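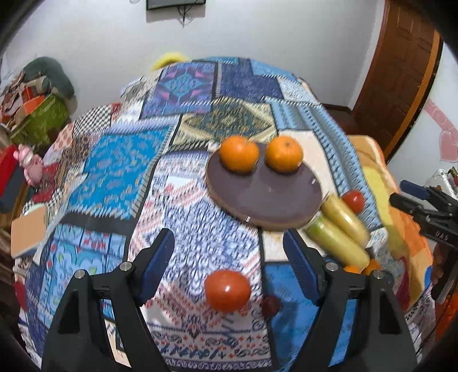 6 min read

When the left finger pad came off in her hand, Puspita Jugah had been picking up tomatoes for most of the morning.

"I'd put one down and gone to open the gripper for the next, and the pad stayed on the tomato," she says. "Just sat there on the skin for a second. Then it slid off onto the quilt. My first thought was that I'd broken it."

Jugah is one of the home operators for Bovora, a small company that records people doing ordinary household handling jobs with hand-held grippers, so that robot arms can later be trained on the same movements. She works in a bedroom, with fruit, bottles and a round board set out on the bed. A soft, uneven surface is part of what the company wants. Things roll on a quilt in ways they don't on a bench.

The gripper is a simple tool. Squeeze the handle and two black fingers close. Each finger carries a ribbed blue pad on its inner face, and a camera on the body records what the fingers do. There is no motor in it. Ilham Krishnan, who looks after hardware at Bovora, says that was part of the problem.

"With a powered arm, people expect faults. There's an alarm, there's a stop button, there's a form. With the hand-held ones we'd got into the habit of treating them like kitchen tongs. If it opened and closed, it was good."

The pad that fell off in October was the first one anybody reported. It wasn't the first to work loose. After Jugah sent in her note, Krishnan called back every unit in the field, 80 of them, and pulled each one apart at the workshop. Five had a pad that could be shifted with a thumb. On one of those, the backing plate had cracked right through between the screws.

"That one was still being used the day before it came in," she says. "The operator told me it felt a bit soft. That was the word, soft. She'd been squeezing harder to make up for it."

The cause was dull. A batch of pads had come from the supplier, Prullach, with backing plates a little thinner than the ones before. The screws were the same length as always, so on the thinner plates they bottomed out before they were properly tight. A firm turn of the driver felt right to whoever was assembling them. After a few thousand squeezes, the plate began to rock.

Krishnan doesn't put it all on the supplier. "They'd sent us a change notice. It was in the inbox. It had a part number on it, 2029, and I'd read it as a price update and filed it. So I can't be too loud about Prullach."

No one was badly hurt. Jugah had a nick on one knuckle from the edge of the bare finger, which she hadn't noticed until she washed her hands. Khairul Wijaya, who handles safety at Bovora, is less relaxed about it than she is.

"It's a small cut. But under the pad you've got a bare finger with two holes in it and an edge, and she's working in a home," he says. "We had thought a lot about what the person might drop on their foot. We hadn't thought about the tool shedding parts onto a bed."

What bothered him most, he says, was how long the fault had been visible to anyone who cared to look. The recordings are checked before they are used, and a rocking pad shows up in them. The checkers had seen it. They were asked to mark clips where the object was dropped or the view was blocked, and there was no mark for a gripper that looked wrong.

Emilian Anghel was one of the checkers. He went back through the recordings from the five loose units once Krishnan had identified them, and found 578 clips in which the pad moved when it shouldn't have.

"You can see it best with round things," Anghel says. "Tomatoes, oranges. The finger closes, the pad touches, and then there's a little tilt before it grips. With a bottle lying on its side you might miss it. I did miss it. I'd passed a lot of those clips myself."

All of those clips have been withdrawn. Anghel says the lost hours hurt less than the thought of what would have happened had they stayed in. An arm trained on them might have learned to close, wait for the wobble and then close harder. On a ripe tomato that is a mess. Bovora's main customer, Bagheri, is testing arms for people with limited use of their hands, and there the thing being held may be a cup or somebody's sleeve.

Bagheri was told within the week. The company paused its own training run and asked for the list of affected clips, and Wijaya says the call was short and polite. "They wanted to know how we'd catch the next one. I said I'd get back to them, which was true at least."

The answer he came back with has three parts, and operators have opinions on all of them.

The screws have been swapped for a shorter type, and assembly is now done with a torque driver instead of by feel. Operators don't see that part. They do see the check at the start of each session, in which they press each pad sideways with a thumb, in view of the camera, before touching anything else. And the checkers now have a mark for tool faults, which stops a unit being used until Krishnan has had it in her hands.

The sideways press was Jugah's suggestion. Bovora's first version was a written checklist with a dozen lines, and she told them she wouldn't fill it in honestly by the second week.

"You've got your things laid out, you've got a tomato that's already rolled into the dip, and you want to start," she says. "Pressing the pads takes no time. I do it the way you'd check the stove's off."

Archie Tosh, who trains new operators, would like the check done again halfway through. He has been asking for it since the recall and hasn't got it yet. The pads loosen during use, he points out, and a session can run for two hours.

"If it's going to let go, it'll let go at squeeze nine hundred, and we're checking it at squeeze zero," Tosh says. Wijaya says he agrees in principle and is waiting on wear figures from the new screws before changing the routine again. Tosh thinks the figures could be gathered while people are doing the extra check.

Tosh also changed how he talks to new people about reporting. Before October he told them to get in touch if the gripper broke. He now tells them to get in touch if it feels different, and to stop using it while they wait for a reply. Most of what comes in is nothing. A dirty lens, a stiff handle, a squeak. One operator sent in a recording of the squeak, set to repeat for a full minute, and Krishnan listened to the lot.

"It was the hinge," she says. "Needed a wipe."

There was some grumbling about pay when units were recalled, and fairly so. Operators are paid by the session, and for nine days most of them had no tool. Bovora paid for the booked sessions in the end, after Jugah and several others wrote in. She says the money arrived without any argument but that she shouldn't have had to ask. Wijaya says the same. A line covering it has been added to the operator agreement.

The cracked backing plate is kept in a jar on Krishnan's bench, in a workshop the staff call Skullness after the name on an old sign left over the door. She shows it to whoever is assembling that day. The crack is fine enough that you need to tilt it to the light.

Jugah was given a replacement gripper and went back to the same routine, with the fruit on the bed and the board in the middle. She has sent in one more report since, about a screw that looked to be sitting proud. Krishnan had her post the unit back. The screw was tight, and the gripper was returned to her two days later.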